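How I clear and reset a small white table after lunch

I've got a thing about glossy white tables. They look lovely for the first five minutes and then every crumb, smear and fork mark shows up twice, once on the table and once in the reflection. After a good few months of getting it wrong I've settled into a routine that takes me 20 minutes at the most, and that includes putting the kettle on.

Start by deciding what lives on the table and what's only visiting. The plant lives there. A book can stay too if you're halfway through it (mine never get put back on the shelf, I've given up pretending). Plates, cups, cutlery and trays are all visitors and they need to go.

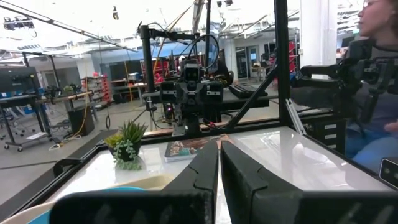

The succulent and the book, both allowed to stay. The blue dish has to go.

Shift the plant to one corner first and leave it there until you're done. I used to pick it up, wipe, put it down, pick it up again, and there'd be compost everywhere. If you've got a trailing one, lift the bits that hang over the pot and wipe under them with a dry cloth. Don't spray anything near the leaves!

Next, the tray. Use the tray! I carried things off one at a time for ages until my friend Akash Dhillon watched me make my fourth trip to the sink and asked what the tray was for. Fair point. Pull it towards the middle of the table and load it like this:

Flat things go in first, so plates and lids.
Cutlery next, all the handles pointing the same way.
Cups last, and tip the dregs out before you move them. 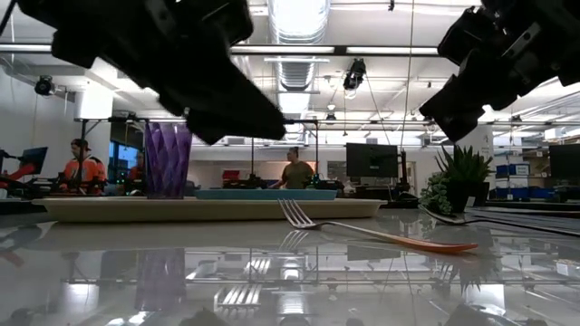
Tray, purple cup and the orange-handled fork, ready for loading up.

Tall plastic cups are the ones to watch. They're light, they catch on your sleeve and over they go. I hold mine in my free hand if the tray's at all full. And if the cup has a pattern cut into it, give it a proper going over with a bottle brush when you wash up, as squash gets into the grooves and goes tacky.

Now the wiping. You want 2 cloths, one damp and one dry. Warm water with a tiny drop of washing-up liquid is plenty. I did try a polish from Windico that I'd been given, and it left the table so streaky I had to wash it all off again. Go from the far edge towards you in long strokes, then follow straight behind with the dry cloth before it has a chance to dry on its own. Circles leave marks, at least on mine they do.

If there's a raised rail along the edge, run a cotton bud down the join. Prepare to be disgusted.

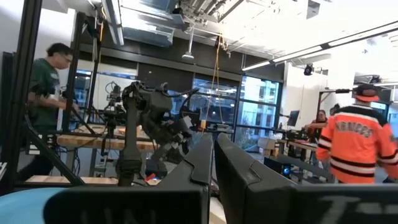
Wooden tops want different treatment, so don't just carry on with the same wet cloth if you've got one nearby. Wring it out until it's barely damp, go with the grain, and dry it off straight away. Butcher block likes a bit of oil every so often too. I do mine in November before the heating goes on properly, and again whenever it starts to look thirsty.

Then it's only a case of putting the plant back where you want it, turning it round a bit so the other side gets some light, and setting the book down well away from the watering can. I learnt that one with a library book.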